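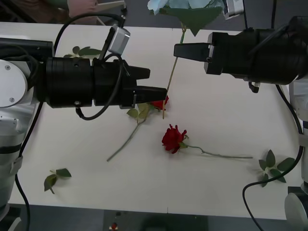

Section 4: Setting up the flower table for the open day

I wrote this part after the August open day at Filtdale, when I had the flower demo to myself for an afternoon and learned most of it the slow way. If you've already bolted the arms down and been through Section 3, you can start right here. Last revised September 3, 2026.

What you'll need on hand: the artificial roses and hydrangeas, the loose leaf sprigs (they're in the same box, usually at the bottom), the trays, a roll of tape, and the key to cabinet 324. The spare fingers live in that cabinet too, so grab a set while you're there.

1. Push the two table panels together until they meet. A thin seam down the middle is fine. A step you can feel with your thumb is not - a stem will catch on it every single time, and always when there's a school group watching.

2. Wipe the top down and let it dry before anything goes on it. I use a damp cloth and nothing else.

3. Run the arm cables off the lower edge of the table and tape them where they reach the floor. Leave the loops near the grippers alone! They look messy, I know, and I tidied them once. The left wrist then ran out of slack in the middle of a turn and I had to stop the whole thing.

Caution: Switch both arms to hold before you reach over the table. Hold, and not pause. Pause on the Segura controller will pick up again when somebody touches the screen.

4. Lay out the flowers. Spread the blooms across both panels and point most of the stems toward the front edge, where you'll be standing. Let a couple of stems cross and send one off sideways if you feel like it. Visitors like to see the arms deal with a bit of a muddle, and a perfect row looks like a trick. Scatter the leaf sprigs around the outside.
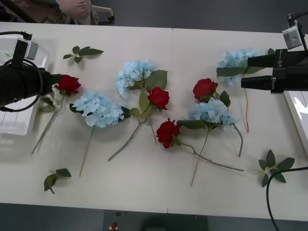
Julián Soler would rather you kept the blue ones away from the grippers at the start, and he told me so twice: "Give the arms some open table first, or the first thing people see is a hydrangea getting squashed." I've come around to his way of thinking for a busy day. For a quiet group I still let them start close in.

5. Open Esusex on the laptop, pick the Dultska layout and type in the demo code, 2062. Both camera views should come up side by side. If one stays gray, unplug that camera at the laptop end, wait a moment and plug it back in. Don't pull on the gripper end, the connector is small and I'm fairly sure I've shortened the life of one already.

6. Do a dry run before the doors open. Go one arm at a time, then both together, and keep your hand near the stop button for the whole of it. Watch the middle of the table most closely, where both arms can reach. When two roses lie near each other there, check that the stems aren't tangled before you let both grippers go in.

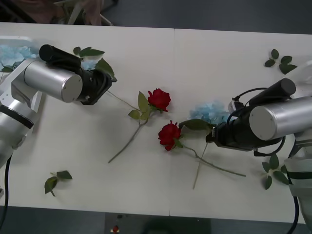

7. Bring people in. I let them stand along the front and talk for a minute before I start anything, so they get their questions about the cables out of the way. Then I ask someone to choose a color. Kids pick red. Grown-ups want to know what it costs, and I send them to Ignacio Villalobos at the welcome desk.

Note: If a flower ends up on the floor, leave it until the run is over. I keep a spare rose in my pocket and put it down at the next hold.

8. Between groups, set both arms to hold, lay the flowers out again as in step 4, and check the tape on the floor. People do kick it.

Packing up is in Section 5. Please put the leaf sprigs back in the box with the flowers, and return the key the same day.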